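Print this page | E-mail this page

Class Parent Training, Handout 2: Collecting Field Trip Money
Prumham Elementary, notes by Chia-hao Tsao

Read this before the July session and bring it with you. The worked figures are from last year's trip to Stonov Farm.

Setting the price

Add up the bus, the admission and the lunch order, then divide by the number of students who have returned a form. Don't divide by the class list. For Stonov Farm the total was $938 and 36 students had forms in, so the share came to $26.06. We charged $27 and the difference went to parking.

Teachers and chaperones do not pay. If the farm or museum charges for adults, put that in the total before you divide.
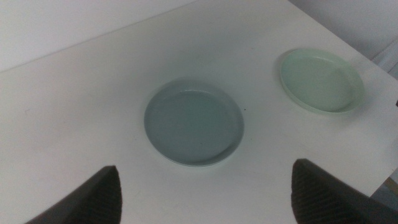

What if a family can't pay the full share?

The school office covers it from the trip fund. Send the parent to the office and leave the name off your sheet. The teacher does not need to be told either.

Taking payments

Checks are made out to the school, with the student's name on the memo line. Cash goes in a sealed envelope with the name and amount on the outside. Write a receipt the same day and keep the carbon.

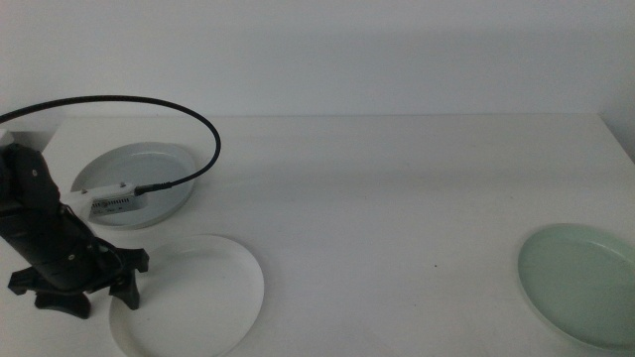 Turn everything in to the office by noon on the day after the deadline. Late money is accepted until the bus is confirmed. After that, call the office before you take it.

Refunds are given for admission and lunch only. The bus is paid for either way.

Comments (2)

Afshin Babaei: Does the $27 include the snack, or do kids bring their own?

Chia-hao Tsao: They bring their own. Lunch was in the price.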